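Handover (shift work)

From the Ultdale Open Reference, section Work and Trades

A handover is the passing of a job, and of whatever has gone wrong with it, from one shift to the next. It is found wherever work goes on longer than a person can stay awake: hospitals, ships, bakeries, power stations, printing plants. In most trades it is given a fixed length on paper and a much shorter one in practice.

Origins

Handing over is as old as standing watch. Ships divided the day into watches long before factories had clocks, and the officer leaving the deck was expected to state the course, the weather and anything nearby that might be hit. Mills and mines took up the habit when they began working through the night. The early mill version was often a shout across a yard, and its contents have not come down to us.

Written handovers came later, usually after an expensive misunderstanding. At the Oddsson paper mill in Prakonport, a bound book was chained to a desk by the gate. The first surviving volume runs to 182 pages, a good share of them given over to a dispute about a missing kettle. The kettle is not mentioned in the second volume.

Forms

The spoken handover is quick and allows questions, but depends on two people being in the same place with their coats off. The written one lasts longer and can be ignored at leisure. Most workplaces use both, and the two do not always agree.

The overlap is the stretch of paid time when both shifts are present. At Oddsson it was set at 8 minutes, later raised to 34 after a roll of newsprint was cut twice to the wrong width - once by each shift. Accountants tend to regard the overlap as a cost, and night crews tend to regard it as the only time they see anyone.

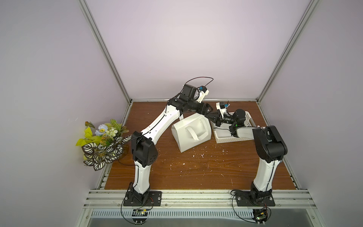 Feltero, in a comment left under an earlier version of this article, objects that the overlap gets too much credit. By that account the useful part of any handover takes place in the parking lot, where the outgoing shift finally says what it thinks of the pump. The comment asks for a section on parking lots. Sources are thin.

Common faults

The best-known fault is the phrase "all quiet," which can mean that nothing happened or that the speaker has a bus to catch. Close behind is "same as yesterday," a phrase that works well until someone comes back from vacation. Written notes have troubles of their own, among them initials shared by two people and arrows pointing to items since wiped off the board.

Checklists were brought in to cure these faults. They work best when short. The Oddsson list grew each year until it was being ticked in a single downward stroke, and it was then cut back to 2 lines: what is broken, and who has been told.

See also: Night work; Time clock; Watch system; Kettle (workplace)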